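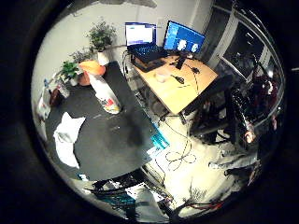

Dark grey table always looks smeary after I clean it, help?

Posted by Tia Goodall, May 18, 2024

I look after the plants in our little office and they live along the end of a big dark grey table. Every time I water them I get drips and bits of compost, so I spray and wipe, and ten minutes later it's all streaks! The pale wooden desk next to it never shows a thing (very annoying). Am I using too much spray? I've got a 600 ml bottle on the go and it's vanishing fast.

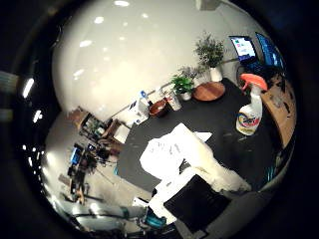
I do move the pots and the wooden bowl first, before anyone asks. Kitchen roll for the wiping, if that matters.

Kiều Nông

Kitchen roll is your problem I reckon. Get a microfibre cloth, spray the cloth and leave the table alone, then buff with a second dry one. We had a black table at my old place and I went through 4 different sprays before trying that. It also keeps the mist off your leaves, and off the laptop! For the compost, brush it up dry first or you're just making mud.

Quang Hầu

just buy a lighter table lol

Lâm Giáp

Agree with Kiều about the cloths. Try plain warm water with a tiny drop of washing-up liquid too, I've not bought table spray since October. And put saucers under the pots if you haven't already. 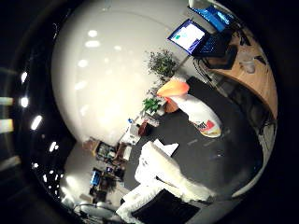
White bottle and plants by the desk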